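The club at Bodelthorpe had one laptop that could run the simulator, and Si-woo Ahn had it most afternoons, because he believed in the thing. I didn't. We had 87 points going into the final at Brarnermont and I wanted to spend November on the quiz round, where a point was a point.

"It'll put the bottle in the bowl," Si-woo said.

"It put it through the wall."

"Once."

"Six times. I was sitting here."

He typed something and pressed run. On the screen the kitchen came up again, the same marble counter and the same green bottle lying on its side with the orange sprayer on the end. He'd named the program Won, after his grandmother, who I'm told never dropped a dish. I thought that was asking for trouble. 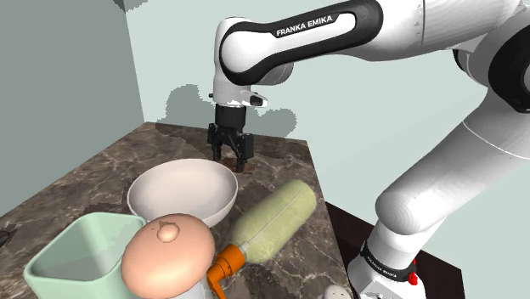 "So what's it waiting for?" I said.

"It's planning."

Mr. Baltthorpe came by with his coat on and asked if we were close. Si-woo said yes. I said it depended what he meant by close, and he looked at me the way teachers do when they've already paid the entry fee.

"Run 396," Si-woo said, writing it down in the notebook. He hadn't looked away from the screen. I pulled my chair over, mostly to see it fail.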